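Zero the Wrist Before You Blame the Grip

The kitchen cell at Otmont gets blamed for its fingers. A plate comes out of the sink at a slant, someone says the grip is weak, and the closing force goes up. I have looked after this cell for 14 months, and in that time the force was almost never at fault. The wrist offset was. My argument is that the offset should be checked first, at every start of shift, and that the force setting should be locked.

The check is short. Close the fingers with nothing between them, bring the arm to the park pose, and look through the wrist camera. The seam between the fingers should run straight down the view. If it leans, the camera or the finger mount has moved, and every target the arm computes will be off by the same amount.

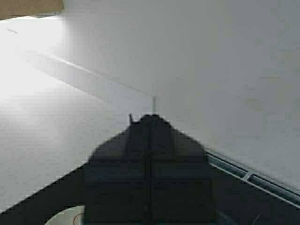 How often should the offset be checked?
Once per shift, and again after any contact hard enough to trip the arm. A cell that passed at 7:00 has told you nothing about its state after a collision.

Marcus Ambrose, who wrote the Hidasa service sheet we work from, puts the check at every 376 cycles. I think a cycle count is the wrong trigger. Mounts shift when they are bumped or when a cable pulls on them, and neither event follows a count.

Cables deserve more attention than they get. The loop beside the arm needs enough slack for full wrist travel and no more. Too tight, and it loads the joint at the end of its reach. Too loose, and it sweeps the counter and catches on whatever is standing there. I set the loop with the arm at its lowest working pose over the cooktop, then run the path at 70 percent speed and watch the cable only.

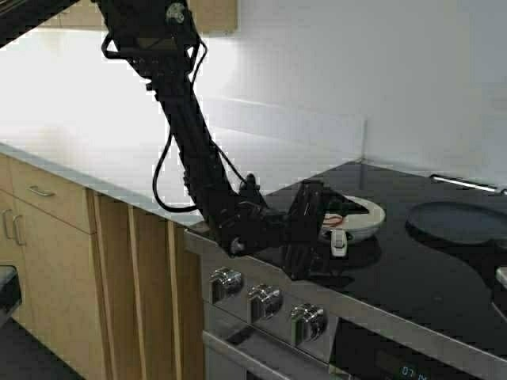
Reference points

A wrist camera needs something fixed to check against. Many shops stick a printed target on the counter. Ours at Vinddale lifted at the corners, and the cell kept trusting it. I now prefer hardware that is bolted down. A faucet base does well, provided the lever is returned to the same position before each check – an odd lever angle changes the outline and spoils the match. 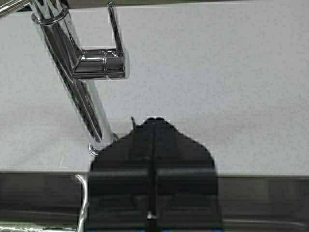
The objection is that chrome is a poor reference, as its highlights move with the room light. I accept that for the tube. The joints and rings are better, and matching on two of them has held within our limit under both day and evening lighting. Notburga Wieser still uses printed targets on the Ocampo cell and replaces them every January. Her results are fine. Her method also depends on her remembering.

Only after the offset passes would I look at the grip itself. Hold a plate level over the basin, leave it there for 2 minutes, and compare its rim with the edge of the sink. If the plate tilts, inspect the finger faces and their screws. Raise the force last, and write down the old value.

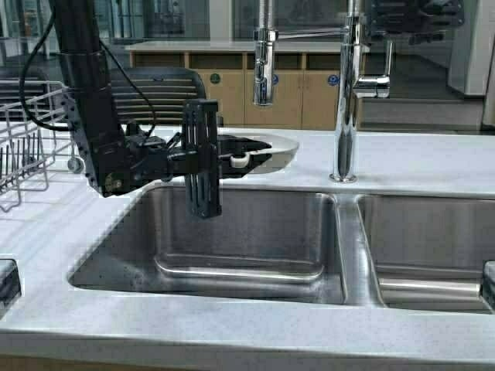
What I would change

The service sheet should put the offset check on its first page and move the force table to the back. The force setting should need a second person to unlock it. I know this slows down a repair in the middle of a shift. The repairs it slows down are mostly the ones I get called back to redo.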